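Condon大件旧家具上门回收扩至全市,预约办法有调整

2023年1月23日

Condon市政服务处公布,去年9月在Alen片区开始试行的大件旧家具上门回收,将从下月起扩大到全市各居民区。居民处理旧桌椅、床架、衣柜、书架和沙发,可以提前预约,由收运车到楼下或院门口取走,不再需要自己找车送到城北的转运场。

试行期间,Alen片区共收运旧家具897件,其中桌子和柜子占了大半,其余是床架、沙发和零散的椅凳。服务处说,收来的家具里有相当一部分结构完好,只是表面有划痕、五金件松动或者缺一块层板,修整之后还能继续用。确实无法修复的,按木料、金属和软体材料拆开,分别处理。

收运工作仍由Ferreira运输公司承担。该公司在试行阶段投入的是带尾板的中型厢式车,进老居民区的窄巷时需要倒车,有几条巷子只能停在巷口,由工人用平板推车运出来。扩大范围以后,公司会增派一辆小型车,专门跑城南和河边几条车道较窄的街道。

预约可以打服务处的电话,也可以到街道办事窗口登记。登记时要说明家具的种类、大致尺寸、所在楼层,以及楼里有没有电梯。试行时不少登记只写了“柜子一个”,收运车到了才发现是整面墙的组合柜,车上剩下的空间装不下,只好改天再来。新的登记表为此加了尺寸一栏,长、宽、高都要填。组合柜要写明能不能拆成单件。

每户每次最多登记两件。一套餐桌椅按一件计算,床架和床垫分开计算。超过数量的可以隔两周再约,也可以自行送到转运场,转运场仍旧免费接收本市居民的旧家具。搬家或者清理老人旧居、一次需要处理较多物品的,可以到街道窗口单独申请,由收运公司上门看过以后安排整车。

上门收运本身不收费,但预约时要交100元押金,家具取走后原路退回。设押金是试行后期才加上的做法。去年入秋时,有居民约好时间又临时把家具转送给了别人,没有通知取消,车辆空跑的情况集中出现过一阵。加了押金以后,空跑明显减少。服务处表示,提前一天取消的,押金照退;当天没人应门、电话也打不通的,押金不退,用来抵车辆费用。低保家庭和独居老人免交押金,凭街道开具的证明登记即可。

对于搬运,工人只负责从楼下或院门口装车,不进屋拆卸。住在没有电梯的楼里、自己搬不动的住户,可以在登记时注明,由收运公司另派人手,这一项按楼层收取搬运费,价目贴在各街道窗口。有居民在意见征集时提出,搬运费对高楼层的老住户来说不算低,希望能有补贴。服务处答复说,补贴问题还在和财政部门商量,目前没有确定的方案。

旧家具运走后,先集中到Tarach仓库。这里原先是一家纺织厂的成品库,厂子搬走后闲置多年,去年夏天修了屋顶,换了电路,隔出验收、修整和存放几块地方。验收主要看有没有虫蛀、霉变和严重开裂。有虫蛀的一律不入库,直接在外面的棚子里处理,以免传到别的家具上。沙发和软包椅的要求更严,面料有霉味或者填充物受潮的,基本都拆掉。

修整以实用为主,不做翻新。松动的榫头重新上胶,缺的螺丝和合页补齐,抽屉滑轨换新,桌面有毛刺的打磨一遍。原来的漆色一般保留,只有起皮严重的才重新上漆。仓库方面说,最费工的是早年的刨花板柜子,板材吸了潮以后边角发胀,螺丝拧不住,往往拆下来只能留几块背板和把手。实木的桌子和长凳反而好办,哪怕用了几十年,磨平上油就可以再用。 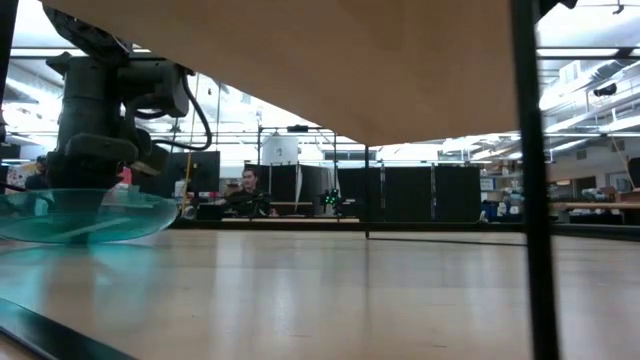
修好的家具有几个去处。一部分优先供给街道登记的困难家庭和刚安置的租户,按申请先后配给;一部分送到社区活动室、阅览室和托管点;剩下的在仓库门口的售卖区出售,标价只计修整用的材料和人工。售卖区平时上午开门,买家自己安排运输,售出后不退换,但合页、滑轨一类的五金件如果短期内出了问题,可以拿回来免费调换。

在Alen片区,试行前堆放在楼道和自行车棚里的旧家具一直是投诉较多的问题。消防检查时,楼道里的旧沙发和床垫每年都要清理几次,清完不久又有人放进去。街道说,试行以后楼道堆物少了一些,车棚里的情况变化不大,主要是有些物品找不到主人,没有人登记,收运公司也不能擅自拉走。新的办法规定,公共区域的无主家具由物业或楼栋代表张贴告示,告示期满无人认领的,由街道统一登记清运,不占居民个人的件数。

也有居民反映预约排队时间偏长。试行期间,平常从登记到上门要等几天,临近年底时等得更久。服务处承认年底运力不足,扩大到全市以后会按片区排定收运日,各片区的收运日将贴在街道窗口和垃圾投放点旁边的告示栏。登记时间赶不上本片区收运日的,顺延到下一次。遇到暴雨或路面结冰,收运暂停,由工作人员电话通知改期。

下列物品不在上门收运范围内:冰箱、洗衣机、空调等电器,装修拆下来的门窗和瓷砖,玻璃鱼缸,以及装有石板的台球桌。电器可以联系原有的电器回收点,装修垃圾按建筑垃圾的规定处理。带镜子或玻璃门的柜子可以收,但要事先用胶带把玻璃贴好,能取下的最好取下来单独包好,外面写明“玻璃”。柜子和抽屉在交出前应当清空。仓库在试行期间多次在抽屉里发现证件、存折和旧照片,能联系到原住户的都已归还,还有几样没有人领,暂时存放在Alen片区的街道窗口,失主可以带有效证件去查问。

全市登记从下月初开始受理,Alen片区已经登记而尚未上门的住户不用重新办理,原来的排队次序保留。转运场的开放时间没有变化。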